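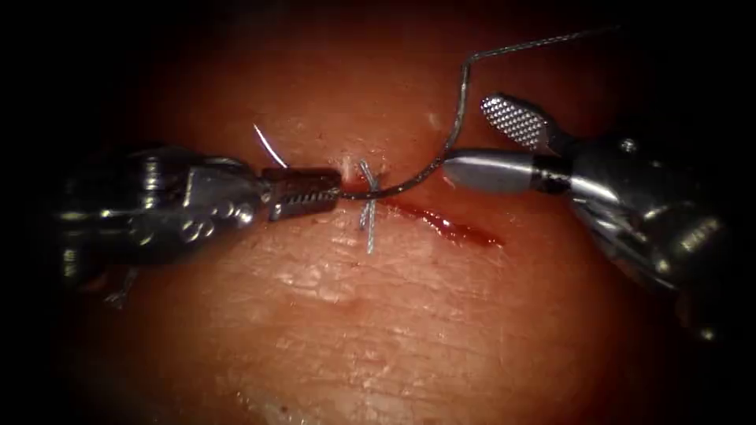
*4 min read*

Between stitches, the thread is the part that gets people into trouble. The needle is large and shiny and everyone watches it. The thread is thin and grey, it goes where the last movement left it, and a good share of the rules we apply to robotic suturing at Brusis are rules about where it is allowed to be.

I have spent most of June rewriting those rules. The old version ran to 3,785 words and had grown by accretion over several projects. Some clauses contradicted each other. One referred to an instrument we no longer stock. The new version has nine rules for the suturing step itself, with everything about setup and cleaning moved to separate sheets. What follows covers the ones that caused argument, with the reasoning as it stands on 10 June 2019.

## Scope

The rules apply to practice and assessment on tissue with two instruments under a fixed view. They cover manual teleoperation and the assisted modes we are testing under the Gillow project. They are house rules for bench work. They have no clinical standing, and anyone operating on patients has a different and much longer set of documents to follow.

## Holding thread

The old text said "avoid grasping the suture with the driver". That was unworkable. Any two-handed technique needs one set of jaws on the thread at some point, and serrated needle driver jaws are what most operators have in the left hand at that moment. A rule that is broken on every run stops being read.

The replacement says:

> Thread may be held in serrated jaws only on a length that will not form part of a finished knot, or on a length that will be trimmed. Where this cannot be met, the hold is logged and the thread inspected before the next throw.

Serrations bruise the strand. On monofilament the damage shows as a flat or a whitish mark. On other thread it is harder to see, and for that reason the inspection is made at full magnification. The Aitken sheets, which we used as a starting point, asked for a reduced grip force instead. I dropped that. Our operators have no force reading at the jaw, so they could not comply with it in any way we could check.

## Kinks

A kink is any bend that stays after the tension comes off. A curve is not a kink, and neither is a sharp turn round an instrument tip while the thread is loaded. You can't tell which you have from a still picture, so reviewers may no longer mark a kink from a single frame. They need footage that includes the thread going slack.

This one was contested. The earlier marking scheme counted every visible bend, which was easy to do and gave tidy numbers. It also penalised people for running the thread past the second instrument, a perfectly ordinary thing to do.

## The idle instrument

An instrument that is holding nothing may be open or closed, but it has to be in view and it must not rest on the wound edge. Open jaws near slack thread are permitted. We considered a minimum clearance and gave up on it. With 2D video from a fixed position there was no dependable way of measuring depth, and two reviewers given the same clip disagreed far too often.

What we kept is a rule on movement:

- No roll of the wrist while thread is lying across or touching the instrument, unless a loop is being formed on purpose.
- No instrument exchange with thread in contact with either tip.
- If thread passes out of the lit field, the next movement is a slow one until its path is known.

The third point deals with the long end. It nearly always leaves the view somewhere, and in our setup the border of the field is close to black. Operators were pulling against a length they couldn't see. "Slow" is defined in the annex as the lowest motion scaling setting, so it can be checked against the controller log.

## Needle left in tissue

Permitted, with the point or the swage visible. This is a relaxation. The previous rule required the needle to be held whenever it was in the field, and the result was a lot of needless regrasping. A needle parked in tissue is in a known place. One being passed back and forth in poor light is less so.

The condition is that both operator and assistant call the needle position aloud before either instrument travels further than its own jaw length. In assisted mode the software must have a confirmed needle position no older than 300 milliseconds, or it holds.

## Cut ends

Tails of an earlier stitch may stand up or lie down, we don't care which, but they are not to be caught in the next one. Tail length is marked against the lower limit in the annex only. The upper limit was removed. Long tails look untidy and in our bench work they have done no harm apart from confusing the thread tracker, and that is the tracker's problem to fix.

## Checking the rules

Before adopting the new text we re-marked a set of 2,000 short clips from the Lanitz bench, old scheme and new. I'll put the agreement tables in a separate post when the second reviewer pass is complete. The early result is that the kink rule changed more marks than everything else put together, almost all of them downwards.

Two items are still open. The first is whether a hold on thread by both instruments at once needs its own clause or is covered by the existing text. The second is wording for pooled fluid at the end of an incision. At present the draft says to clear it "when it obscures the edge", and I would like a test that two people can apply and get the same answer. Suggestions for either are welcome by email, preferably with a clip.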